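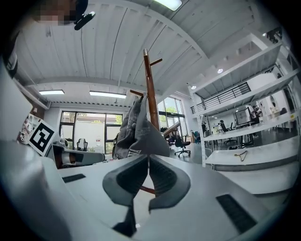

Products > Hallway and Entry > Coat Stands > Vundberg 9

Vundberg 9 Freestanding Coat Stand

The Vundberg 9 is a freestanding coat stand for entryways, waiting rooms and shared offices. It is made by Gendosov and sold in one height and two finishes. The stand ships flat in a single carton and goes together with the supplied hex key. No wall fixing is needed on level floors.

The name refers to the number of hanging points: three long arms at the top of the post, and six short pegs set in two rings below them. All nine are solid beech with rounded ends. The post is beech in two sections, joined by a steel threaded insert. The base is a cast iron disk under a beech cover, with four rubber feet.

Load ratings

Each long arm is rated for 9 kg. Each short peg is rated for half of that. The whole stand is rated for 40 kg when the load is spread evenly. Uneven loading lowers this figure. With coats on one side only, keep the total under half of the full rating, or turn the stand so that the loaded side faces a wall.

Ratings assume a hard, level floor. On deep carpet the rubber feet sink at different rates and the post may lean. The optional carpet plate (sold separately) replaces the rubber feet with a wider ring and restores the full rating.

Arms and pegs

The long arms leave the post at a shallow angle and then turn up. The upturn is what keeps a coat on the arm when the stand is bumped. The arm tips are wide enough that they do not mark wool or light knitwear at the collar, a common complaint with thin metal hooks. Heavy leather should be hung by its loop.

Hats are best kept on the top arms, clear of the coats. A structured felt hat sits over the tip of an upright arm and keeps its shape. Soft caps need less care: the crumpled gray baseball cap in the picture, with part of its white lettering showing, hangs down by its fabric below three splayed wooden arms, and a cap of that sort can share an arm with a scarf. 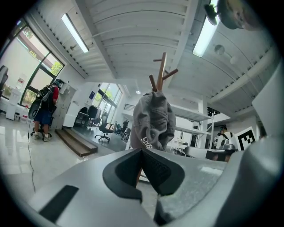

Straw hats should not be stored on any arm for more than a few days, as the crown will take a dent from the tip.

The short pegs are for bags, umbrellas and children's coats. The lower ring can be left off. If it is, fit the blanking plugs from the small parts bag so that dust does not collect in the threads. Plugs are supplied in the same finish as the post.

Finishes

Two finishes are offered. Brown is a water-based stain under two coats of hard wax oil. Natural is hard wax oil only. Both are applied at the Nechyporuk workshop before packing. Beech varies in tone from one board to the next, and the arms on one stand may not match each other exactly. This is not treated as a fault. Split grain, open knots and raised filler are faults, and parts that show them will be replaced.

The finish resists water for short periods. Wet coats may be hung on the arms, but standing water on the base cover should be wiped off within the hour. Do not use solvent cleaners. A damp cloth is enough for normal cleaning, and the wax oil can be renewed at home without sanding back to bare wood.

Assembly

1. Place the base upside down on a blanket and fit the four rubber feet.
2. Turn the base over and screw the lower post section into it by hand until it stops.
3. Fit the lower ring of pegs, or the blanking plugs.
4. Join the upper post section to the lower one. Tighten by hand only.
5. Fit the upper ring of pegs, then the three long arms.
6. Lock each arm with the set screw on its underside. A quarter turn past contact is correct.

Check the set screws again after 50 days of use. Beech shrinks slightly in heated rooms and the first winter is when most movement takes place. If an arm turns on its thread after this check, remove it, clean the thread with a dry brush and refit it. Do not use glue – a glued arm cannot be replaced.

Placement

Allow clear floor space on all sides equal to the reach of the arms. In a corridor, turn one arm parallel to the wall. In a room where people come and go with backpacks on, keep the stand out of the direct line between the door and any counter or desk. Most stands that come back to us for repair have a cracked arm from a fall, and most falls start with a strap catching on a peg.

Do not place the stand within reach of a heater or in direct line with a floor vent. Warm, dry air on one side will bow the post over time – the bow does not come out again.

Spare parts

Long arms, short pegs, blanking plugs, set screws, rubber feet and the base cover can be ordered singly. Quote the part code stamped under the base. Stands made before January 2019 use a finer thread on the long arms, and the current arm will not fit them. An adapter sleeve is available under code VB-230. It adds a small collar at the foot of the arm and does not change the load rating.

The Vururum wall rail uses the same short pegs as the Vundberg 9, so pegs can be moved between the two. The long arms are not suited to the rail and should not be fitted to it.

In the carton

Base with cover, two post sections, three long arms, six short pegs, six blanking plugs, four rubber feet, three set screws, hex key, instruction sheet. The carpet plate is packed separately.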